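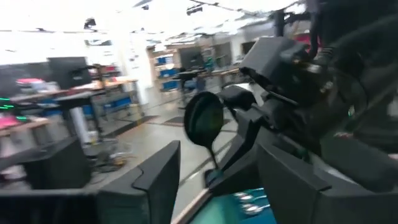
Page last changed: Feb 15, 2021

Setting up a shared bench, notes for week 3

Okay, benches! I'm fond of a long one with a light wooden top, because you spot a dropped screw right away (well, most of the time). Put the monitor on first and fit everything else around it. Small stuff drifts, so I give mine one patch and stick to it. Bins go on the lower shelf underneath, and I like them all one color, blue if you can get it.

For next time, sketch your own bench on one sheet and post it on the wall by your spot. Mark where the small metal parts go. The Draner handout from January has the shelf spacing, and I'll bring spare copies.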